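Server closet energy check, 7/1/06
Walked by me (Slamet Majimbun), comments as I went

1. Meter reading taken – OK. 3,121 on the dial. April's sheet is missing, so I can't say what we burned since spring. Greer, is it in your drawer?

2. Load on the left circuit – OK, but only just! The two Lumbantobing power supplies hum more than I like and one is warm to the touch.

3. Idle machines switched off – FAIL. Four of them were sitting there doing nothing at all, fans going like mad. I shut down three and left the Dineck box alone (Sumeya still has a job on it).
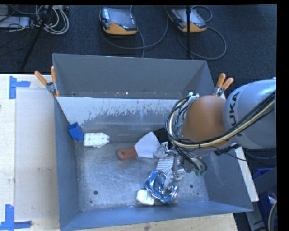 4. Air vents clear – FAIL, then fixed. Somebody had stacked manuals against the lower grille again. Moved them to the hall.

5. Battery backup – OK. Self test passed, light's green. Label says 1,000, we're pulling around 680, so there's room.

6. Extension cords – one Valo strip plugged into another strip. Please don't! I took it out and Michalis is ordering a longer one.

7. Door closes by itself – sort of. Needs a shove.

Still open: 1, 6, 7. Purificación has the key if you want to look.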